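Vostermont School Meals Program
Interim progress report to the Clundum Fund
Reporting period ending January 24, 2023

1. Deliveries

The grant covers 2,000 lunches per week across 11 schools. Average output in the period was 1,892. The shortfall is confined to the two Skoven sites, where the replacement walk-in cooler was not connected until the final weeks of term.
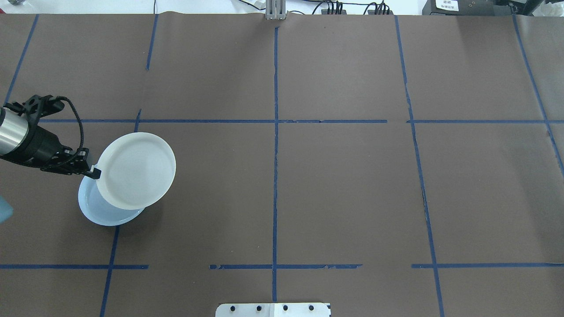 Both sites have since returned to the full menu. Cold-chain logs are complete for all other schools and show no reading above the agreed limit.

2. Purchasing

The dry goods contract was renewed with Nowicki at unchanged unit prices. Fresh produce ran 5 percent over budget, mainly root vegetables and onions. The overrun was met from the fuel line, and no transfer between grant headings is requested.

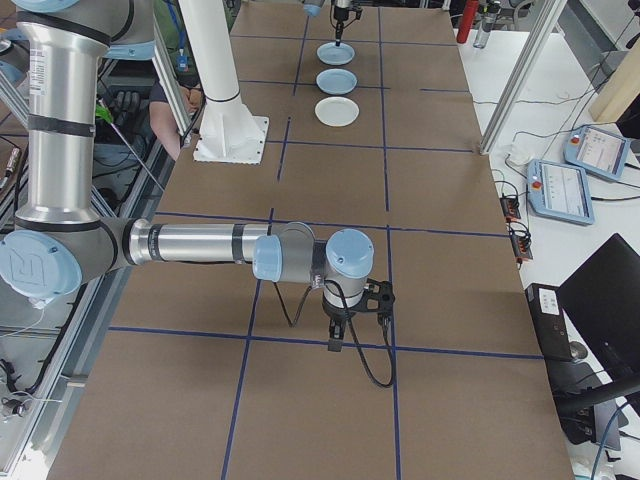 Prepared by: Noemi Blackwood, Program Operations

3. Staffing

One cook position remains open. Food safety certificates are current for all kitchen staff except two new hires, who are enrolled in the next course.
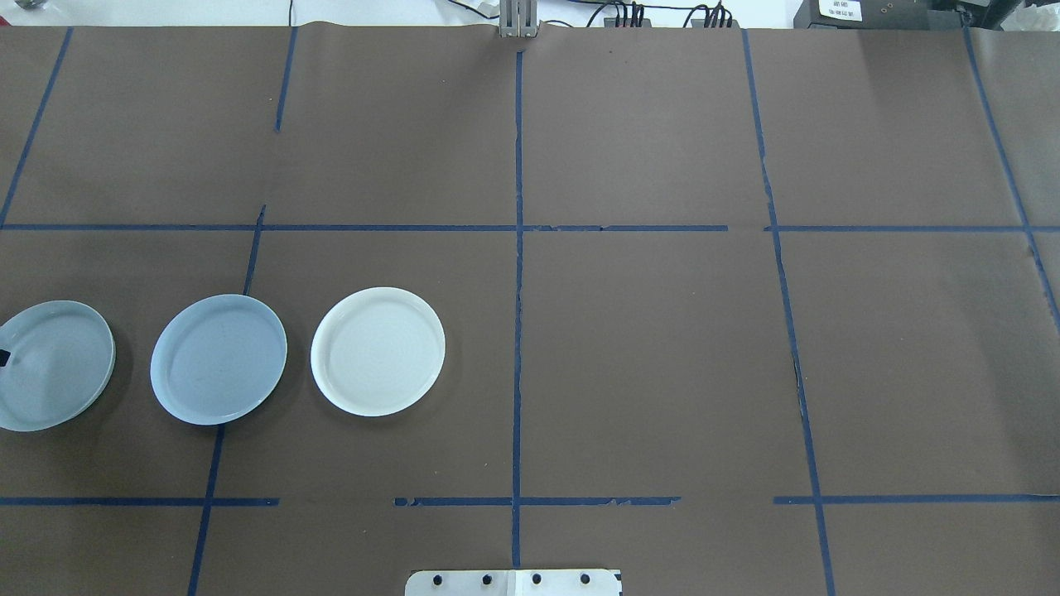
Overtime was used to cover the vacancy and stayed within the approved ceiling.

4. Next period

Menu costing for the spring cycle is under way. Allergen sheets will be reissued in the revised layout. The final financial statement will be submitted in May. 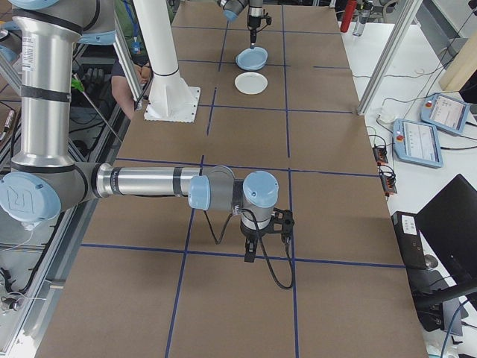 Figure 4. Worktable marked out with dark blue tape.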